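Cell notes, continued

Back on the well-plate cell today after leaving it alone since the move. I want to write down where things stand before I forget what I changed, the way I did last time and was glad of it later.

The layout in the Castix model is now the one I mean to keep. The arm hangs off the black column at the back of the board, the four-key box is on one side and the plate sits in its black tray on the other, with enough room between the two for the gripper to come straight down. I had them closer together in the old version and kept having to tip the wrist to get in. Tipping the wrist is what started the trouble with the fingers in the first place, so the gap stays.

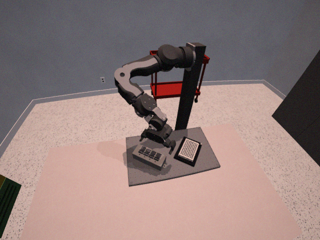

Brendo, Sunday

Up early and at the desk with coffee by 6. I do all the first passes in simulation now. The real arm is a Rastudo, the small one, and it has been running long enough that I don't like to make it do anything I haven't watched on the screen first.

The job for today was the home position. The old one left the fingers hanging too low over the middle of the board, which was fine when all we did was press keys. With a plate there it is asking for trouble. Anyone swapping a plate has to reach in under the gripper, and the tray gets bumped, and then the taught points are off by a hair and you spend the afternoon finding out why the outer wells miss.

So I raised home. First try was straight up, and the elbow came out in a bad place, nearly folded back on itself. Second try was up and to the left. That cleared the board and left the plate open from above. I saved it under a new name and kept the old one, in case Gosselin still has a script that calls it.
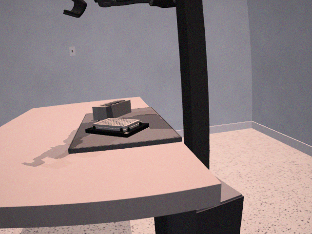 New home position, gripper up and to the left, plate in its holder.

After that I went through the speeds. The move from home down to the plate was set at 15 percent, which I must have put in during testing and never taken out. I left the last stretch at that and let the upper part of the move go faster. It feels right in the model. Whether it feels right on the real arm is for tomorrow, with a hand on the stop button.

Then the tray. The real one has a little play in it, and I have been putting off dealing with that since May. The corner stops hold the plate well enough, but the tray can shift on the board if somebody leans on it. My plan is 2 dowel pins at the back and one clamp at the front, then re-teach the plate from scratch. I would rather lose a morning to that than keep adding small offsets to the table. There are 3 offsets in there already, and I can explain only one of them.

I also looked at the wrist again. The approach I had been using turned the last joint almost all the way around to get the fingers square to the plate, and then had to unwind it on the way to the keys. You could see it in the joint log as a long flat run at one end and then a big swing. I flipped the solution so it starts from the other side. Same finger position at the plate, much less turning. I should have caught that a long time ago, but the cycle was slow anyway and no one was complaining.

Stopped the program partway and stayed there a while, going around the arm from different sides to check the clearance under the gripper. There is open space below it and the gray box sits below it with a clear gap. I had worried about the lower wrist housing more than the fingers, as it sticks out farther than you think when you are only watching the tips. I have set a keep-out block over the plate, a bit taller than it needs to be.
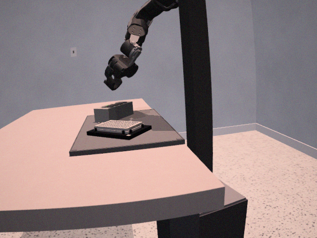 Gosselin

Evening. Went back and read the maintenance sheet. The arm is due for its 3,000 hour check and I had it down for next month, but if I am pulling the tray off to pin it I may as well do both. That means cable check at the shoulder, bolts on the column plate, new pads on the fingers, and a look at the wrist for backlash. The pads are cheap and I have a bag of them in the drawer.

Order for tomorrow: back up the controller, load the new home, run it dry with no plate at low speed, then put a plate in and run it again. Pins after lunch if the drill jig turns up - otherwise clamp only and finish the rest when it does.

Need to ask about the script that calls the old home. Also need to label the stop button cable, it came loose twice last week and both times I plugged it into the wrong socket first.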